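September, afternoon, print room

Second go at the black for the repeat stripe. Yesterday's batch was too thin and bled along the straight edges, so I mixed 376 g of the Urnis binder with the same pigment load and left out the extra water. Covers well in one pass on the cream cotton. Two passes goes stiff and you can feel it with your thumb.

Bucket weighed 2,422 g full and 2,343 g after the test strips. Zahira thinks some of the difference is paste left on the squeegee, and she's probably right. Will scrape it back into the bucket next time before weighing.

Red is still a problem. On screen it's a proper peony red and off the press it's closer to brick. Yufang tried a new base colour under it and the petals looked better, but the green leaves went muddy where they overlap. I'd leave a small gap between the two and trap it later.

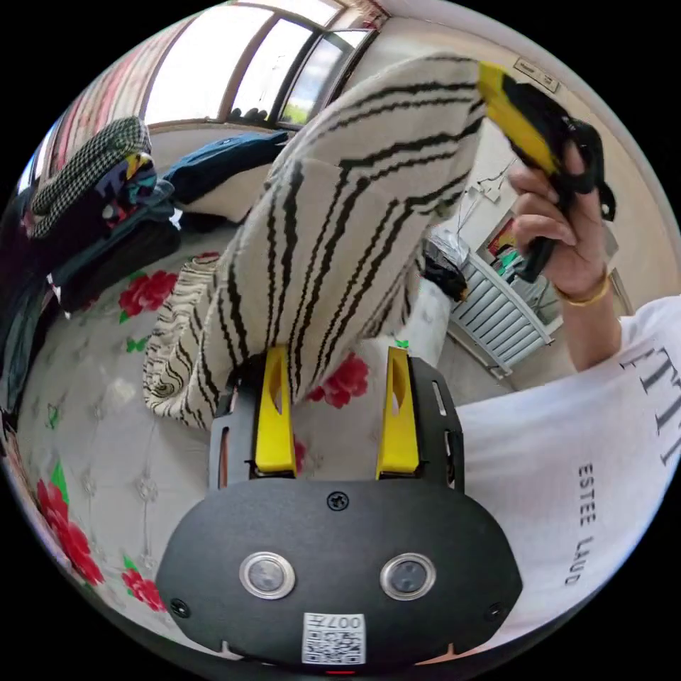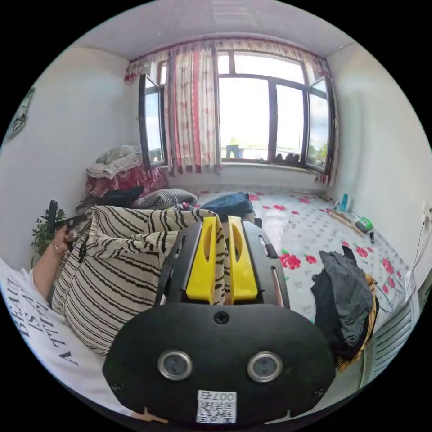
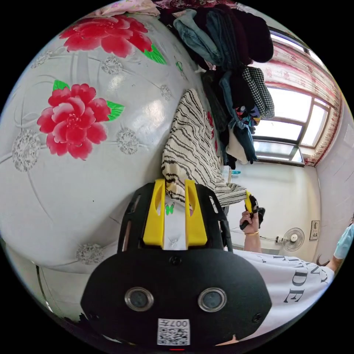
Patterns: black stripes on cream in the first two, red peonies on white in the third.

Large motifs forgive more than stripes do. If the registration drifts on a big flower it just reads as a soft edge, but on a stripe you get a grey line the whole length of the cloth. Syahrul wants the stripe wavier for that reason – I've redrawn it and the file is in the Grolludier folder, second version.

Wash test: strips pinned by the sink, marked A to D. D had no heat set and is only there for comparison. Rohani is doing the rub test on the dry ones in the morning.

The fine screen is clogged in the lower left corner, don't use it for the black. Needs a soak overnight. Dimas is ordering up to 200 g more of the red pigment, same supplier. Also out of masking tape, the wide one.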